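Folding Clothes and Bed Linen at Home - Frequently Asked Questions
Hunduvow Home Care Help Pages

These answers cover the questions we get most often about folding laundry and putting it away. They were put together by Faizal Wuisan from the mail that comes in to the help desk. The last update was in February.

GETTING STARTED

Do I need a table to fold on?

No. A bed is fine, and in most homes it is the largest flat surface available. Make the bed first and smooth the bedspread so that creases underneath don't press into what you are folding. A heavy bedspread works better than a slippery one.

Should I sort before I fold?

Yes, if there is more than one load. Put everything in one pile at the end of the bed and work from that pile. Finished pieces go on the other side. If the two mix, you will end up folding some things twice.

How soon after drying should I fold?

Within an hour if you can. Cotton left in a heap overnight takes on creases that folding will not remove. Clothes that have already sat can be shaken out and hung for a while before you start.

What order should I work in?

Large pieces first. Sheets, blankets and quilts take up the most room, and once they are stacked you have space for the rest. Socks and underwear can wait until last.

LONG AND DARK ITEMS

How do I get a long piece straight before folding?

Hold it at both ends and pull gently until it hangs in a line. Fold it lengthwise into a strip first, then bring the ends together. Keep the pull light on knits, as they stretch and may not go back.

Why does my fold come out crooked?

Usually the two ends were not level when the fold was made. Let go of one end, let the cloth hang, and line up the edges again. It takes a few seconds and saves refolding the whole piece.

A dark navy strip held out at both ends:

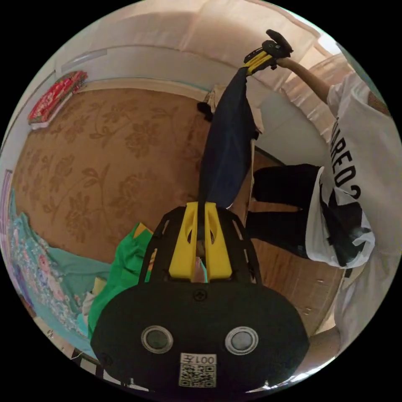
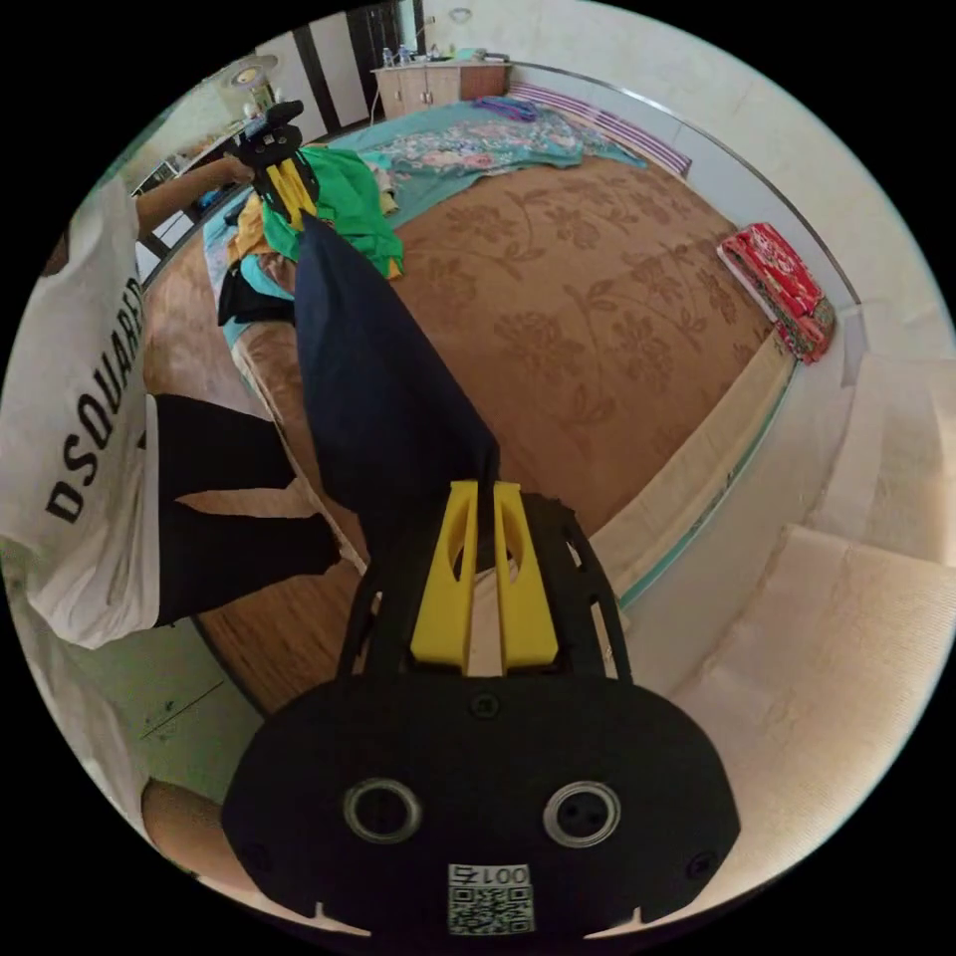 BEDDING AND STORAGE

Can I keep folded quilts on the bed?

During the season when you use them, yes. A quilt folded and left near one side of the bed is easy to reach at night. Quilts you won't need for several months should go in a cotton bag on a shelf. Don't use sealed plastic unless the quilt is completely dry.

How should I store a thick blanket?

Fold it in thirds lengthwise, then roll it or fold it in half twice. Refold it along different lines every 3 months so that the same crease isn't pressed the whole time. The Watley shelf bag holds one thick blanket or two thin ones.

Where do pillows go while I work?

Leave them at the head of the bed, against the wall. If you need the space, stand them on a chair. Don't stack folded clothes on a pillow - the stack will lean and fall over.

Can printed T-shirts be folded with the print inside?

Yes, as long as the print is fully cool and dry. Large lettering can stick to itself if it is folded warm from the dryer. For thick prints, fold the shirt so that the lettering stays flat and no crease runs through it.

How full can a drawer be?

You should be able to close it without pushing anything down. The Oyewole drawer divider fits drawers up to 50 centimeters wide. Wider drawers need two.

ORDERS AND CONTACT

Are the paper folding guides still available?

Yes. We printed 300 copies of the new edition, and they are sent free with any Drirkmont storage order. Ask for one in the comments box at checkout, as they are not added automatically.

Can I exchange a storage bag for another size?

Unused bags can be exchanged within the return period shown on your receipt. Include the receipt and write the size you want on the back.

When is the help desk open?

Mail is answered every weekday except Wednesday, when the desk is closed for stock work. Please put the product name in the subject line.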